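Fitting the car in: tips for narrow bays and tight garages

Most marked bays on older streets were set out for smaller cars. If yours leaves you squeezing out sideways, a few habits and a bit of workshop time will save your doors and your neighbours' paint.

Measure before anything else. Take the width of the car with the mirrors folded, then the width with one front door open far enough to get out. Write both on a bit of card and keep it in the glovebox. My bay in Doltstead takes the car with the mirrors in and leaves 400 mm on the driver's side, enough if I open the door to the first stop and no further.

For a garage, fix foam strip to the wall where the door edge lands. Park in your usual spot, open the door gently and mark the wall with chalk. Cut the strip 370 mm long and centre it on the mark. Pipe lagging slit down one side and opened flat will do the same job. Brush the wall down first or the glue will not hold.

To stop in the same place each time, hang a tennis ball on string from a rafter so that it touches the windscreen when the car is far enough in. A length of batten screwed to the floor in front of the tyres also works, but check which way the garage drains – a batten across the slope will hold a puddle all winter.

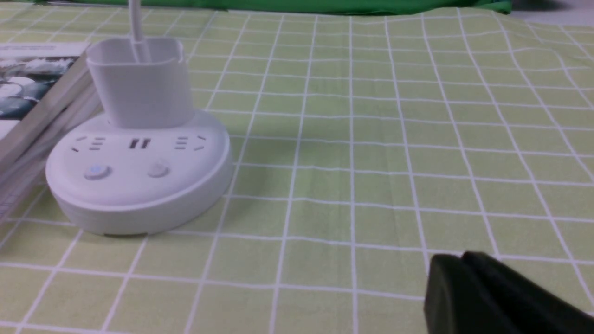 Sharada Pillai wrote in to say that the ball was no use to her, as two of them share the garage and the cars are different lengths. She has painted two lines along the side wall instead, one yellow and one white, and each driver stops when their line comes level with the door mirror. She went over them again in July with leftover masonry paint.

On the street, reverse in where you can. You will see more on the way out, and the boot ends up away from the traffic. Leave the larger gap on the driver's side if the next bay is empty, but stay inside the lines.

If the lines have worn away, or new ones have been painted too close together, do not touch them up yourself. Measure the bay at both ends, make a note of the nearest house number and send it to the council's highways team. Ask for a reference number. Mine took 3 letters before anyone came out with a tape.

Door edge guards are cheap and push on by hand. Wipe the edge with white spirit, let it dry, and start from the bottom. Take them off once a year and clean out the grit, or they will rub through the paint.

Related tips
Getting tyre marks off a concrete floor
Quietening a rattling up-and-over door
Storing a roof box on the garage wall
Oil stains on block paving
Keeping a dropped kerb clear of leaves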